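Textile Sorting and Storage Notes: Bottoms and Heavy Knits

The September change of wardrobe is the point in the year when most of our members handle every garment they own at least once. The last item covered shirts and bedding. The present one deals with trousers, jeans and anything of comparable weight, and with the order of work that Ingrid Iwasaki has been testing in bedrooms of ordinary size.

Work surface. A made bed is the preferred surface. It stands at a usable height, it is wide enough for a heap and a clear area side by side, and a printed or colored spread gives enough contrast to find a loose sock. Pull the spread flat before starting. Keep the heap to the head end or the wall side and leave the near edge free. Where the bed is already taken up, a rug of reasonable thickness will do, provided it has been vacuumed the same morning.

Order of work. Take tops and bottoms from the heap separately. Bottoms go first, as they are the heaviest pieces and tend to be holding the rest of the heap together. Empty all pockets. Close zippers and the top button. Turn the garment right side out by reaching through to the hem, then shake it once from the waistband. A second shake adds nothing.

Folding to a common width. Lay the garment front down. Bring one leg over the other with the inseams matched, smooth from the seat toward the hem, and tuck the crotch point inward to form a straight edge. Fold the length in thirds for a drawer or in half for a shelf. Ingrid's trial used the Tarnton shelf insert, which takes a stack of 21 pairs before the lower ones start to show a hard crease. The Iritz drawer divider took fewer but kept the pairs easier to remove one at a time.

Weight. A shelf board should be checked before it is loaded. A pair of men's jeans on our kitchen scale came to 700 grams, and adult denim varies a good deal with cut and cloth. Members who keep denim on the top shelf of a Goltia wardrobe should move it down to the second or lower. The upper brackets on the older model are short, and Aurelio Salinas has replaced 3 of them at his own address.

Bedroom session, trousers and mixed clothing:
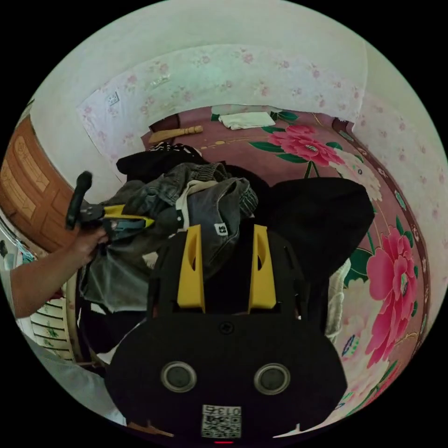
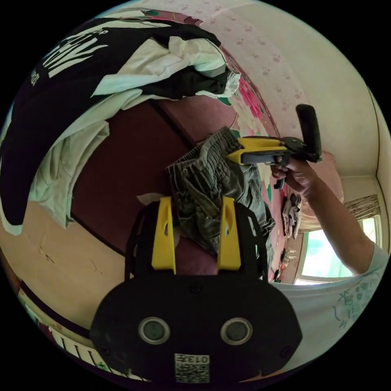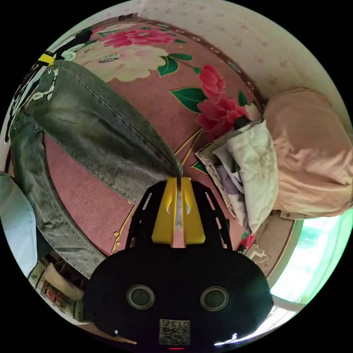

Pairs with a graphic print need one change to the method. The ordinary fold puts a crease across the same place each time, and a print creased repeatedly will crack along that line well before the cloth wears out. The gray-green jeans on the flowered rug, with the white chain-like print, are a suitable case: lay them out flat with the legs apart, find the full extent of the print, and set the folds on either side of it. If the print is too long to avoid, roll the garment loosely from the waistband with the printed face outward and store it on its own at the end of the row. Do not stack other denim on top. Wash inside out, cool, and dry away from direct heat.

Ribbed cottons and corduroy are folded along the rib wherever the cut allows. A fold across the rib flattens the pile and leaves a pale bar that brushing will reduce but seldom remove. Steam from the inside, let the cloth rest until it is fully dry, and brush in one direction.

Labels. The Cheng hanging tags remain the standard for boxed items. Write the size and the garment type on the tag in pencil and leave the season off, as it goes out of date as soon as the box is reopened. Our shared tag list now has more than 153 entries, and several types appear under two names. "Slacks" and "trousers" are to be merged under "trousers." Jeans keep their own heading.

Corrections to the tag list go to Aurelio Salinas. Ingrid Iwasaki has spare shelf inserts for loan, one per household, to be returned clean and with both clips.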